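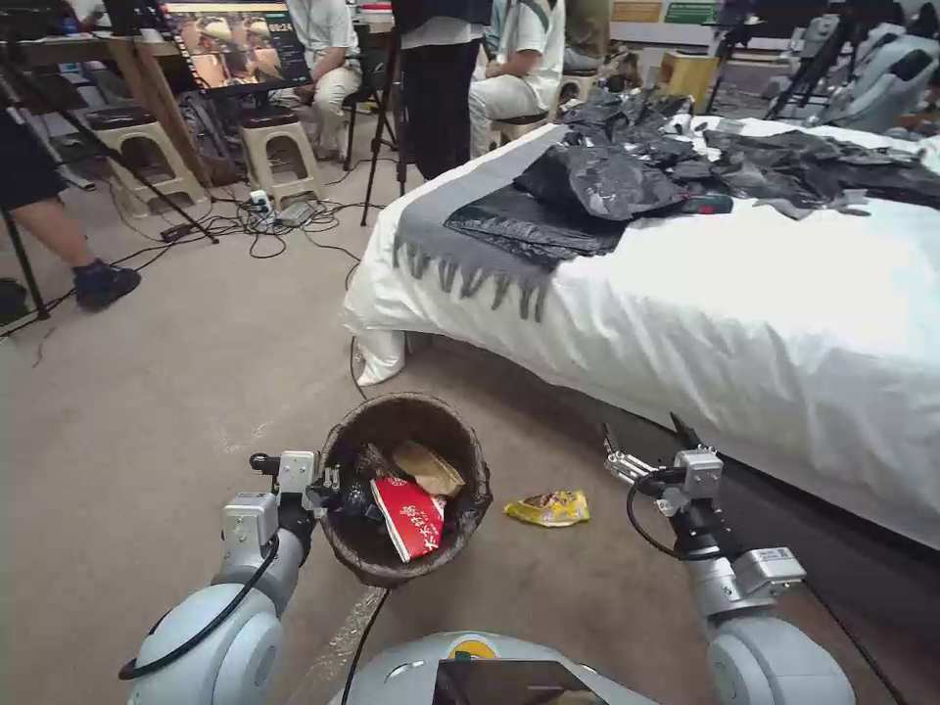
Figure 4. Litter task, Bamdale set. Left gripper lowered into the mouth of the wastebasket; a yellow wrapper lies on the floor between the basket and the right gripper.

The Bamdale set is usually cited as proof that tidying can be learned from a small number of teleoperated examples. We are less sure. We asked for the raw recordings and were given 69 episodes of the litter task, of which 58 had been marked as successes. The marking was done by the same operators who drove the arms, and the rule they worked to fills one line of the Lirnum handbook: an episode passes if the floor looks clear at the end. It does not say where the litter should have gone. A wrapper pushed under the bed would pass.

A second worry is the start of each episode. In Figure 4 the basket is already full, with a red food packet tilted up against the rim. A policy trained on such recordings may learn to place things on top of a heap, and we have no reason to expect that it will cope with an empty basket. Uysal, the labelling tool used at Trodcombe, has no field for how full the basket is, so the effect cannot be tested without watching every recording again. We did this for 10 episodes and gave up on the rest.

The choice of objects is better. Crumpled wrappers, a flattened piece of cardboard and a plastic bottle on its side all call for different grasps, and one view of the carpet can hold all of them. But the label for every one of these is "litter". When an episode fails on the cardboard and succeeds on the wrappers, the record shows one failure and gives no hint as to which grasp was to blame. There is also a second bottle, upright on the nightstand, with a green label like that of the one on the floor. Whether it counts as litter is left to the operator, and the handbook is silent.

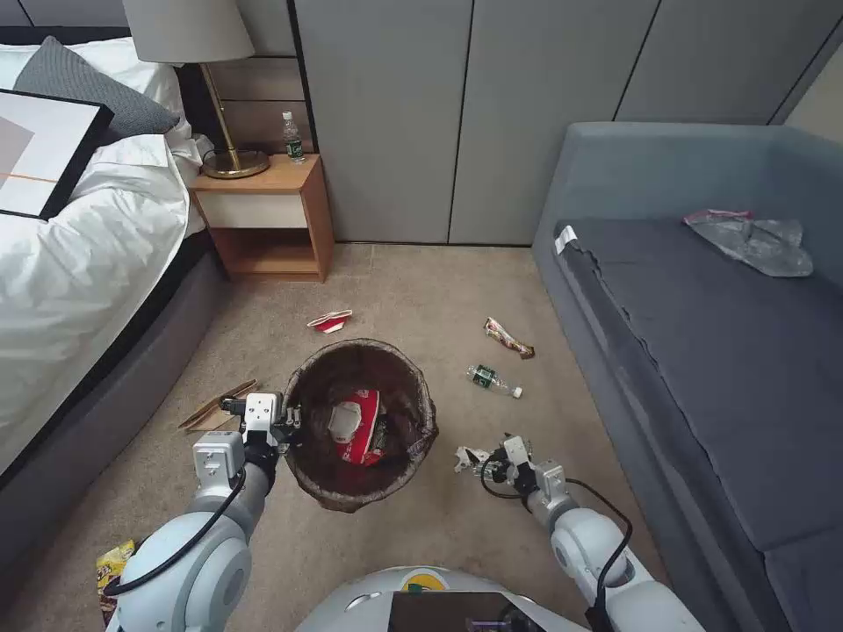

4.2 Agreement between operators

We next asked whether two operators, shown the same recording, would mark it in the same way.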